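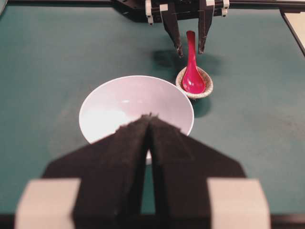 Foire aux questions - Bols, coupelles et cuillères à soupe
Mise à jour : 2025-04-21

Vous trouverez sur cette page les réponses aux questions que nous recevons le plus souvent sur la vaisselle de table Fadach. Pour une question sur une commande en cours, utilisez plutôt le formulaire de contact avec votre numéro de commande.

Les pièces sont-elles vendues à l'unité ?
Oui. Le bol blanc, la coupelle et la cuillère rouge ont chacun leur fiche. Il existe aussi un ensemble pour 2 personnes, livré dans une seule boîte.

À quoi sert la petite coupelle ?
Elle sert de repose-cuillère pendant le repas. On peut aussi y mettre de la sauce soja, du piment ou des herbes ciselées. Elle n'est pas prévue pour aller au four.

Puis-je passer les pièces au lave-vaisselle ?
Le bol et la coupelle, oui, en programme normal. La cuillère est en plastique : placez-la dans le panier supérieur, loin de la résistance. Nous conseillons de ne pas dépasser 60 degrés pour elle.

Et au micro-ondes ?
Le bol, oui. La coupelle, pour réchauffer une sauce, pas plus de 90 secondes. La cuillère, jamais.
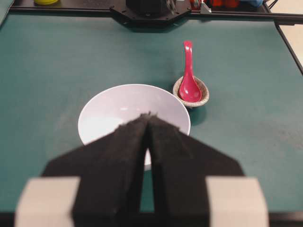
Ma coupelle n'a pas la même teinte que celle du site. Puis-je l'échanger ?
L'émail moucheté varie d'une cuisson à l'autre. Les tons vont du beige au gris et le bord est souvent un peu plus clair. Ces différences ne sont pas considérées comme un défaut, mais vous pouvez renvoyer la pièce dans le délai habituel si la teinte ne vous convient pas.

La cuillère garde-t-elle l'odeur des plats ?
Cela arrive avec les bouillons très épicés. Laissez-la tremper dans de l'eau tiède avec une cuillerée de bicarbonate, puis rincez. Évitez l'eau de Javel et les éponges abrasives, qui ternissent le rouge.

Quelle est la contenance du bol ?
345 ml jusqu'au bord. Pour une soupe avec des nouilles, comptez un peu moins si vous voulez le déplacer sans renverser.

Sur quelle surface les poser ?
Toutes les surfaces planes conviennent. Le dessous de la coupelle est légèrement rugueux et peut marquer un plateau peint ou verni - un set de table suffit à l'éviter.

Comment nettoyer un plateau mat de couleur ?
Un chiffon microfibre humide et une goutte de liquide vaisselle, puis un chiffon sec. Les traces grasses se voient surtout en lumière rasante. N'utilisez pas de cire ni de spray lustrant, ils laissent des zones brillantes.
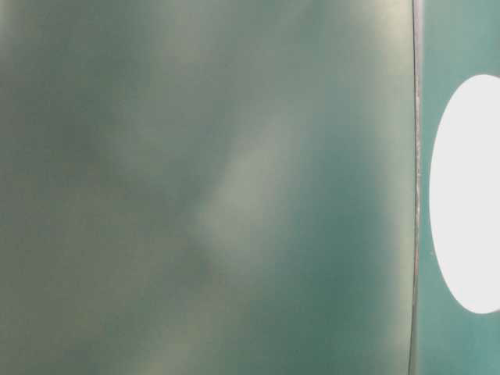 Vert sarcelle : la teinte change selon la lumière.

Peut-on empiler les bols ?
Oui, jusqu'à 12. Les coupelles s'empilent aussi, avec une feuille de papier entre chaque pièce pour ne pas rayer l'émail.

Une pièce est arrivée cassée. Que faire ?
Gardez l'emballage et écrivez-nous avec une photo de la pièce et de la boîte. Catríona Scanlon, au service clients, traite ces demandes. Le remplacement part sans frais.
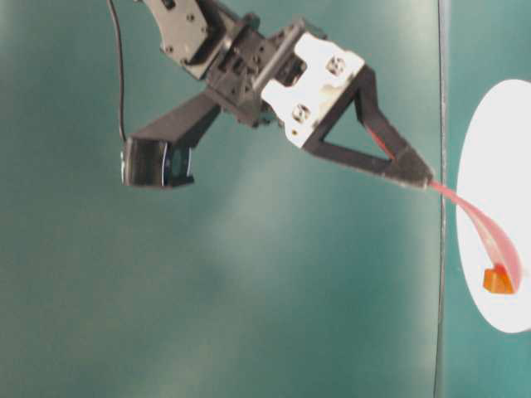 Si la pièce n'est plus en stock, nous vous proposons un remboursement ou un avoir, à votre choix. Le réassort des coupelles est prévu en juillet.

Vendez-vous aux restaurants ?
Oui, par l'intermédiaire de notre distributeur Roltmont. Les tarifs professionnels ne figurent pas sur ce site. Adressez votre demande à Mathias Ammann en précisant les quantités souhaitées.

Puis-je acheter une cuillère de rechange dans une autre couleur ?
Pas pour le moment. Seul le rouge est proposé.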